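Evaluation diary, materials handling review
October 22, 2021

The fourth session with the Wukero gripper package commenced this morning under the supervision of Eluned Gittins. The package remains on offer from Plernix at the terms circulated in April, and the purpose of this week's work is to establish whether it should go forward to a paid trial at the Mandano site.

The programme for the day was crate handling at close range. The supplier's proposal states that the wrist camera is sufficient for the final approach to a crate wall, with no additional sensor required. This claim was queried at the last meeting and is being examined separately from cycle time.
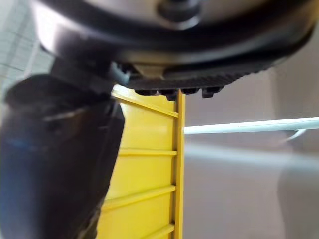

The target set by the evaluation group is 200 approaches per session, of which 85 are to be made with the arm at reduced speed. Both figures were met before the midday break. The running total for the evaluation now stands at 3,075 approaches, well past the 1,000 specified in the original plan. It was agreed that the log should continue to the end of the week regardless.

Two matters were recorded for reply by the supplier. The first concerns the licence for the Won planning software, which is quoted per arm in one document and per site in another. The second concerns spare fingers – the price list gives a cost for a pair but no delivery period.

Ms. Gittins asked that the service agreement be read again before any recommendation is drafted. The colour coding in the operator's manual does not match that on the control screen, and a corrected copy has been requested. Work resumes tomorrow with the stacked crates.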